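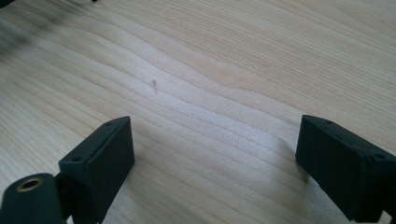 By the Tukden maintainers
Updated in May
13 comments · 2 shares

Search this project Go

# Tukden: a small word list for kitchen and table talk

Welcome, and thank you for stopping by. Tukden is a list of the words people use at home for cooking, serving, tidying up and calling everyone to the table. It started as a shared spreadsheet among a few of us who kept arguing over what to call the end piece of a loaf of bread (we still haven't settled it, and the file has more than one entry for it), and it grew from there into something we thought other people might enjoy.

## What you get

There are 20 plain text files, one for each topic, plus a short index. Every line holds a word or phrase, a meaning in everyday English, and a note on where the contributor grew up hearing it. If the contributor left that last part blank, so did we — please don't guess on their behalf.

The files are saved as UTF-8 with tabs between the columns. Vinard, the little reader we wrote to go with the list, opens them without any setup, but a spreadsheet program will do just fine too.

## Where the words came from

Most entries came in through the Rekometti mailing list, and a smaller batch was copied over from Tôn, an older list of ours that we no longer update. Two of us read every entry before it went in. We fixed spelling only when the contributor agreed, so you'll run into the same word spelled a few ways, and we're rather fond of that.

## Things to know before you use it

The list leans heavily toward baking, as we had some very keen bakers on board early. The file on leftovers is thin. Meanings are short and friendly and were never meant to stand in for a proper dictionary, so if you're doing careful language work, please treat them as a starting point and check with speakers.

Version 2 changed the column order. Anything you wrote for the first version will need a small fix — the notes in CHANGES walk you through it.

## Sharing and adding words

You may copy, change and pass along the list as long as you keep the credits file with it. New words are always welcome! Send one phrase per line, tell us what it means at your house, and give us a little while to write back.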